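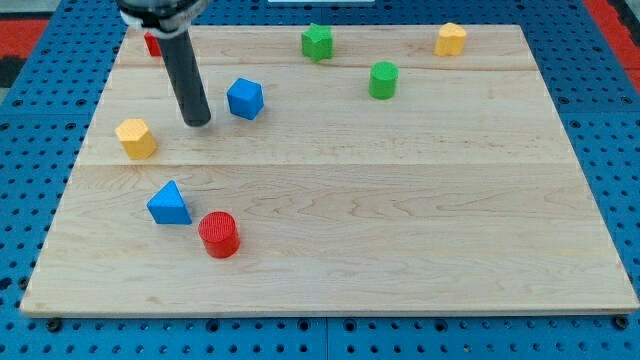

Coloured shapes on the board, arm at the ready

Mar 23, 2018

So can a robot tidy my kitchen yet? I get asked this a lot, mostly by people who are standing in my kitchen. After an afternoon at the Fendudar workshop in Lolimcombe my answer is still no, but I've stopped saying it quite so smugly.

What they have the arms doing is pushing little blocks about. Hearts, stars, cubes, that sort of thing - toddler stuff, you'd think! But try shoving a star across a plank with one finger and see where it ends up. It spins off sideways, and a cylinder standing on its end is only a nudge away from toppling. My nephew sorts this out without thinking (he's 4, and also can't do the dishwasher).

They told me the Kurno program had been through almost 1000 tries at one job, getting the heart next to the star, and 792 were marked as good. I'd sack a cleaner who put the mugs away that well, but back in December it couldn't find the heart at all, so fair play.

Clearing up after tea is another matter. I counted 14 things on our worktop last night, including a wet tea towel and half a lemon, and not one of them was a nice chunky block in a bright colour. Monti, our robot hoover, is still the only machine in the house that does a chore by itself, and I had to rescue it from under the sofa again this morning.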